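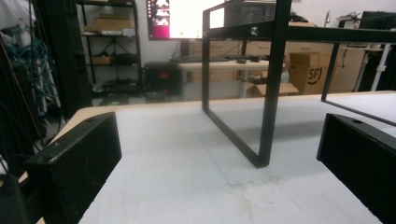 View from a hand-held gripper, fingers open over a tabletop with a thin transparent sheet and a black metal stand.

Clanance method

The Clanance method (also Clanance filtering, or gap-based segment selection) is a procedure in robot learning for choosing which parts of a recorded demonstration are used to train a manipulation policy. It was proposed by Sulastri Ong and Valentin Pruvost during their work at the Eskildsen laboratory in Sukow. The method is applied to demonstrations made with hand-held grippers, where a person carries the tool and no robot arm is present during the recording.

Background

In imitation learning, a policy is trained to repeat the actions which a person has shown. A hand-held gripper with a camera close to the fingers gives images similar to those that a robot will later receive from its own wrist camera. Such recordings contain many moments in which the fingers are open and hold nothing. Some of these moments are useful, for example the approach to an object. Others are pauses, in which the person looks for the next object or changes the position of the feet. Ong observed that policies trained on complete recordings often stopped above the table and did not continue to the grasp.

Description

The method uses two signals: the width of the gap between the fingers, and the speed of the tool, estimated from the camera images. A segment is marked as idle if the gap stays wide and the speed remains under a threshold for 16 consecutive images. Idle segments are not removed completely. The first and the last image are kept, so that the policy still sees the state before and after the pause, and the images between them are given zero weight in the training loss.

Transparent objects are treated separately. Thin plastic sheets show little more than their outlines and a small change in the shine of the surface, and people usually slow down before they take them. In the first version of the method, many of these slow approaches were marked as idle by mistake. Pruvost added a rule by which the last part of every pause is kept if a closing of the fingers follows it. This rule is called the closing exception.

Evaluation

The method was tested on the Stodon set, a collection of 1,022 demonstrations of tabletop tasks recorded in ordinary workrooms. The closing exception was applied in 199 of them. Policies were then compared in 300 trials on a robot arm, divided equally between filtered and unfiltered training. The filtered policies stopped above the table less often, and the difference was largest for flat objects. For tasks with rigid boxes the two groups were nearly equal.

Limitations

The speed threshold has to be set again for each type of gripper, and the authors give no automatic procedure for this. The method also assumes that an open gap means that nothing is being manipulated. This is not correct for pushing or sliding with open fingers, and such tasks were excluded from the evaluation. A later version, in which the threshold is learned together with the policy, was described by Pruvost but was not tested on the full Stodon set.

See also

Imitation learning
Behavior cloning
Data curation
Transparent object manipulation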